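왼손이 멈춘 날의 기록
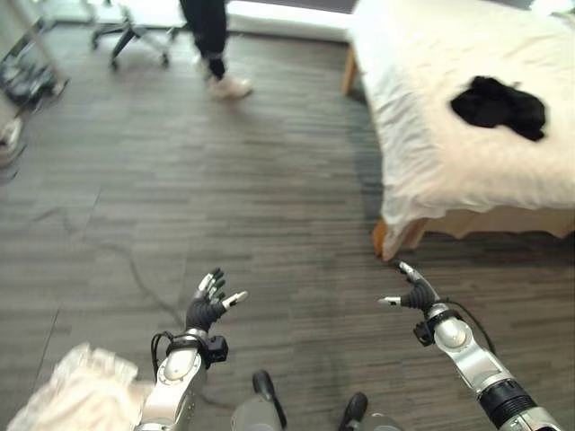
정지 버튼을 믿느냐는 질문을 받으면 나는 어느 정지 버튼이냐고 되묻는다. 2월에 두 팔짜리 로봇으로 세탁물 옮기는 작업을 돌리다가 왼손이 명령을 듣지 않는 일이 있었고, 그 뒤로 더 그렇게 됐다. 사고라고 부르기엔 다친 사람도 부서진 것도 없다. 그래서 보고서에는 '경미'라고 적혔는데, 나는 그 단어가 마음에 안 든다. 두 손 사이로 빈 바닥이 보이고 그 너머로 검은 바지에 흰 운동화를 신은 사람이 걸어간다. 왼쪽 바닥에는 가는 케이블도 하나 지나간다. 이런 곳에서 팔이 제 상태를 잘못 알고 있으면 '경미'의 기준이 뭔지부터 따져야 한다고 본다.

작업 자체는 시시하다. 옷을 집어서, 들고, 다른 데 놓는다. Dinu라는 이름이 붙은 과제이고 10월부터 이어져 온 물건이다. 제안서에는 '가정 환경에서의 강건한 양손 조작'이라고 되어 있다. 나는 '강건한'이라는 말이 들어간 제안서를 꽤 많이 읽었고, 그중에 고장 목록이 첨부된 것은 하나도 못 봤다. 손은 Vostetti, 그 위에 얹힌 제어 프로그램은 Breltent에서 왔다. 이 두 회사가 서로의 문서를 읽었는지는 뒤에 쓰겠다.

문제가 난 건 2026년 2월 15일, 연속 구동을 시작하고 39분째였다. 왼손이 편 채로 있었다. 닫으라는 명령이 나갔고, 화면에는 닫혔다고 떴고, 손은 그대로였다. 처음에는 화면이 늦는 줄 알았다. 스텔라 지타루가 한 번 더 명령을 넣었다. 또 '완료'. 손가락은 꿈쩍도 안 했다.

여기까지는 흔한 통신 불량이다. 마음에 걸리는 건 그다음이다. 프로그램은 왼손이 옷을 쥐었다고 믿고 다음 동작으로 넘어갔다. 빈손을 들고 옮기는 시늉을 하는 로봇은 옆에서 보면 좀 우습다. 하지만 같은 논리를 뒤집으면, 쥐고 있으면서 놓았다고 믿는 로봇도 나온다. 그 손에 걸린 게 셔츠 자락일 때와 사람 소매일 때를 이 프로그램은 구분하지 않는다. 적어도 내가 읽은 코드에는 그런 구분이 없었다. 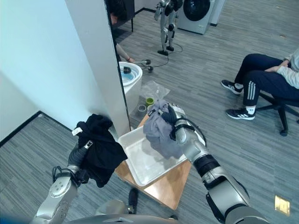

그래서 멈추고 로그를 뽑았다. 한 2000줄쯤 됐는데 그중 쓸모 있는 건 끄트머리에 몰려 있었다. 요약하면 이렇다. 왼손 제어기는 손가락 위치값을 보내다가 어느 순간부터 마지막 값을 똑같이 반복해서 보냈다. 값은 계속 들어오니까 상위 프로그램은 연결이 살아 있다고 판단했다. 시각 표시도 제어기가 찍은 시각을 안 쓰고 받는 쪽에서 새로 찍었다. 오래된 값에 새 날짜 도장을 찍어준 셈이다. 우유로 치면 리콜감이다.

거기에 '완료' 판정이 한몫했다. 나는 당연히 손가락이 목표 위치에 갔는지를 보고 완료를 띄우는 줄 알았다. 읽어보니 명령을 보내고 정해진 시간이 지났는데 오류가 안 들어오면 완료였다. 그러니까 저 초록색 글자는 '아무도 불평하지 않았음'이라는 뜻이었다. 몇 달 동안 우리는 그 글자로 성공률을 계산해 왔다. 지난 발표 자료의 그래프를 나는 이제 못 믿겠다. 다시 세어보자고 했더니 다들 조용해졌다.

원인 후보는 금방 나왔다. 브른두샤 로만은 손목 쪽 케이블을 의심했다. 케이블이 손목에서 바깥으로 고리를 그리며 빠져나왔다가 팔뚝을 따라 내려간다. 손목이 돌 때마다 그 고리가 당겨지고 풀린다. 나는 처음에 소프트웨어 탓을 했다. 로그가 워낙 지저분해서였다. 결론부터 말하면 로만이 맞았고 나도 반은 맞았다. 손목을 안쪽으로 끝까지 돌린 채 케이블을 손가락으로 살짝 누르면 값이 굳는 현상이 재현됐다. 커넥터 접촉이 끊기는 것이고, 끊긴 걸 끊겼다고 말해주지 않는 건 프로그램 쪽 잘못이다.

재현 시험은 20번 했다. 그중 아홉 번 굳었다. 이 정도면 우연이라고 우길 수 없는데, 제조사에 처음 문의했을 때 돌아온 답은 '권장 배선 반경을 확인해 주십시오'였다. 확인했다. 설명서에 반경이 안 적혀 있었다. 다시 물었더니 개정판에 들어갈 예정이라고 한다. 예정이라는 말은 언제 들어도 편리하다.

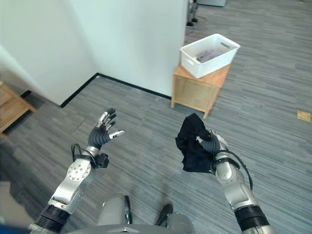

정지 이야기를 하자. 이상하다 싶었을 때 지타루가 화면의 정지를 눌렀다. 팔은 섰다. 손은 마지막 상태를 유지했다. 설계 의도는 알겠다. 무거운 걸 들고 있다가 정지했을 때 떨어뜨리지 말라는 것이다. 물병이나 공구라면 나도 찬성한다. 그런데 사람 옷이 손가락에 걸려 있는 경우라면 유지는 곧 붙잡고 안 놔준다는 말이 된다. 그때 어떻게 풀어야 하는지 물어봤더니 대답이 사람마다 달랐다. 전원을 내리면 풀린다는 사람도 있었고 전원을 내려도 감속기 때문에 안 풀린다는 사람도 있었다. 둘 중 하나는 틀렸을 텐데 우리는 그 상태로 몇 달을 돌렸다.

그래서 해봤다. 오른손에 천을 쥐여놓고 전원을 내린 뒤 잡아당겼다. 얇은 천은 빠졌다. 두꺼운 천은 손가락을 하나씩 젖혀야 빠졌다. 한 손으로는 못 한다. 다시 말해 자기 소매가 물리면 혼자서는 풀기 어렵다는 얘기고, 이건 설명서 어디에도 없다. 안전 교육 자료에는 '비상정지 위치를 숙지할 것'이라고만 나와 있다. 위치야 다들 안다. 빨간색이니까.

사내 게시판에 올렸더니 반응이 갈렸다. 과민하다는 쪽의 논리는 힘이 약한 손이라 다칠 일이 없다는 것이다. 힘이 약한 건 맞다. 그런데 손은 팔에 달려 있고 팔은 약하지 않다. 손이 소매를 문 채로 팔이 다음 동작을 하면 당기는 건 팔이다. 이 얘기를 회의에서 두 번 했는데 회의록에는 한 번도 안 올라갔다. 블로그에 쓰는 이유 중 하나다.

지금까지 바꾼 것을 적어둔다. 나중에 내가 찾아보려고 쓰는 거라 순서는 없다.

손목 케이블 고정 위치를 옮겼다. 고리를 조금 크게 잡아서 손목을 끝까지 돌려도 커넥터 쪽이 팽팽해지지 않게 했다. 대신 고리가 커지면 어딘가에 걸릴 가능성도 커진다. 로만은 괜찮다고 하고 나는 두고 보자고 했다.

시각 표시는 제어기가 찍은 것을 그대로 쓰도록 고쳤다. 값이 일정 시간 안 바뀌면 경고가 뜬다. 덕분에 손이 정말로 가만히 있을 때도 경고가 떠서 지타루가 싫어한다. 기준을 손봐야 하는데 얼마로 할지 합의를 못 봤다.

완료 판정은 목표 위치와 실제 위치의 차이를 보게 했다. 옷을 쥐면 손가락이 목표까지 안 가는 게 정상이라 이것도 간단치 않다. 얇은 옷은 거의 다 닫히고 두꺼운 옷은 중간에서 멈춘다. 빈손으로 닫은 것과 얇은 옷을 쥔 것을 위치값만으로 가르려면 꽤 민감해야 하고, 이 손이 그만큼 민감한지는 솔직히 의심스럽다. 팔이 움직이기 전에 카메라로 한 번 더 확인하자는 안이 있는데, 그러면 느려진다고 기획 쪽에서 싫어한다. 느린 게 싫으면 세탁물을 사람이 옮기면 된다.

구동 중에 앞쪽을 지나다니는 것도 막자고 했다. 바닥에 선을 긋는 데까지는 통과됐다. 선은 넘으라고 있는 것처럼들 다니지만.

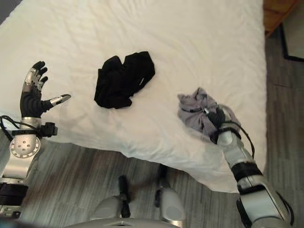 침대 위의 검은 옷과 회색 옷. 오른손이 회색 옷을 쥐고 있고 왼손은 펴져 있다.

배선을 바꾼 뒤로 같은 증상은 아직 안 나왔다. 다 고쳤다는 말은 안 하려고 한다. 접촉 불량은 안 나온다고 없어진 게 아니고, 케이블은 쓸수록 나빠진다. Breltent에서 보내준 수정판 안내문에는 '안정성 개선'이라고 한 줄 적혀 있는데 뭐가 어떻게 개선됐는지는 없다. 문의 메일을 보냈고 자동 응답이 왔다. Vostetti 쪽에는 오류 상태를 따로 보내는 기능이 원래 있었다고 한다. 켜는 방법도 문서에 있었다. Breltent 프로그램은 그걸 읽지 않는다. 앞에서 미뤄둔 질문의 답은 이걸로 대신한다.

다음에는 전원을 내렸을 때 손가락이 얼마나 버티는지 저울을 걸어서 제대로 재볼 생각이다. 비슷한 손을 쓰는 분이 있으면 댓글로 그쪽은 어떻게 푸는지 알려주시면 좋겠다. 설명서에서 옮겨 적은 내용 말고 직접 당겨본 결과로 부탁드린다.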